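Filed under: Robotics, Working Practice

Wednesday, March 25, 2020
by Parviz Sharifi

I've been asked to put our rules for hand-held gripper recording in one place, so this is the version we use at Fovgate. Most of it was written with Houshang Ghaffari last September, after we had to throw out 400 recordings from a batch of 500.

The first rule is that both grippers go in together. Left and right carry their own labels, and you check those before you start. If you swap hands halfway, stop and begin a new take.
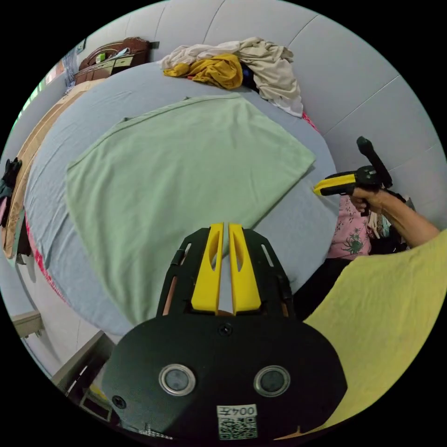 Cloth gets its own page in our rules. Start with the item flat, bring the fingers in at the near edge and close them slowly. A small crease at the start is fine. Don't smooth anything with your bare hand during a take, as the robot won't have one.

Leave the room as it is. Houshang and I argued over this for weeks. I wanted clear surfaces and he wanted ordinary homes, and he was right. Move anything sharp or breakable, then leave the rest alone.
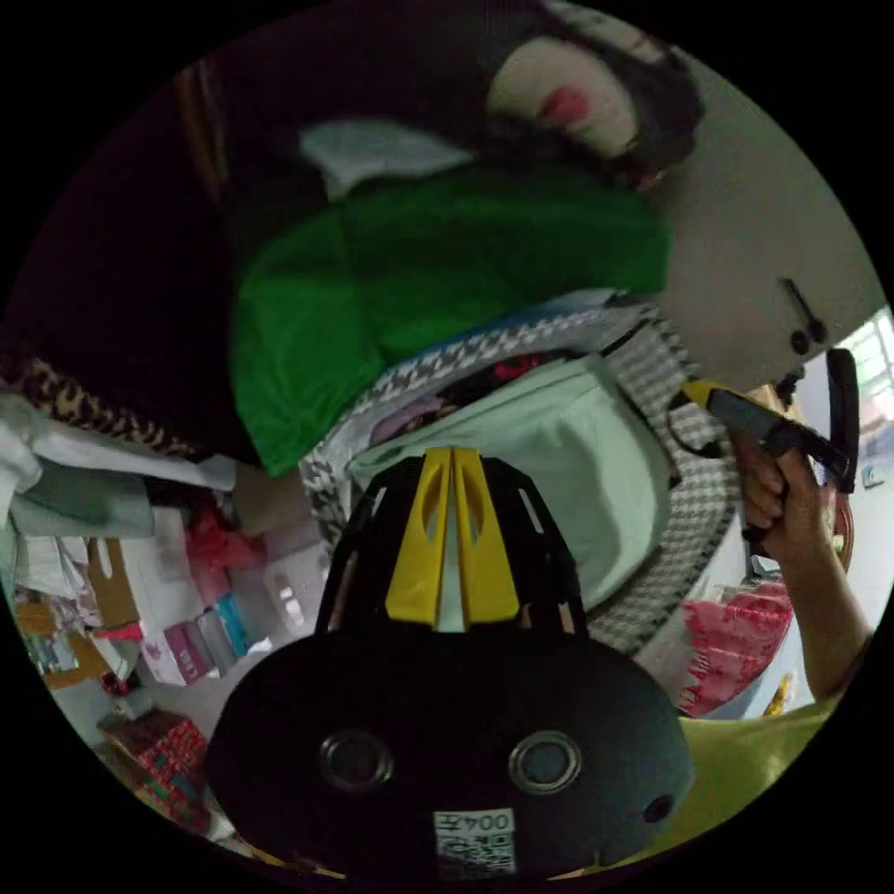 Working near the houndstooth bag, with the mint-green pouch inside it.

Faces are the part we still haven't settled. Our present rule is written consent from everyone in the room, filed before the first take. Arberg blur theirs as well, and I think we'll end up doing the same. Rule 9 covers storage and I'm rewriting it now.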